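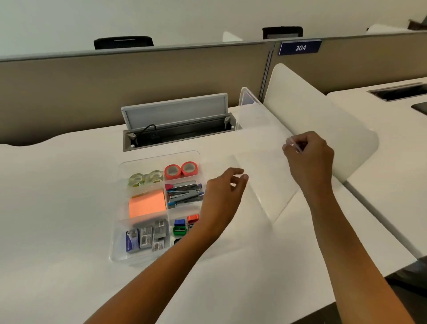
Moving a Banel database to a new box, quick version

Did this again on 14th February so writing it down before I forget. Old server is Purbridge, new one is Dusari. Swap in your own names.

Stop all writes first. Then take the dump, compressed, level 9. Ours came to 204 GB, so check free space on both ends. Copy it over with resume switched on. You will need it.

Load with 16 workers. Any more and the disk just sits there thrashing. Leave indexes till the end, makes a huge differnce.
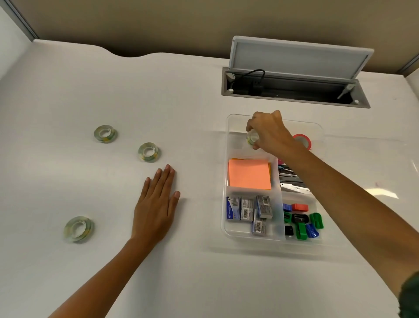

Row counts next. Run them per table on both sides and diff the two files. We had 189 tables and one didn't match, turned out to be a view. If you run the copy from a laptop, plug it in properly. Cable compartment in the desk, lid up, black lead going down into it, whatever you've got. Sleep mode off too.

Then point the app at the new host, restart, watch the log for ten minutes. Keep the old one read only until your happy. Script for the diff is by Eliécer Ccori, in the tools folder.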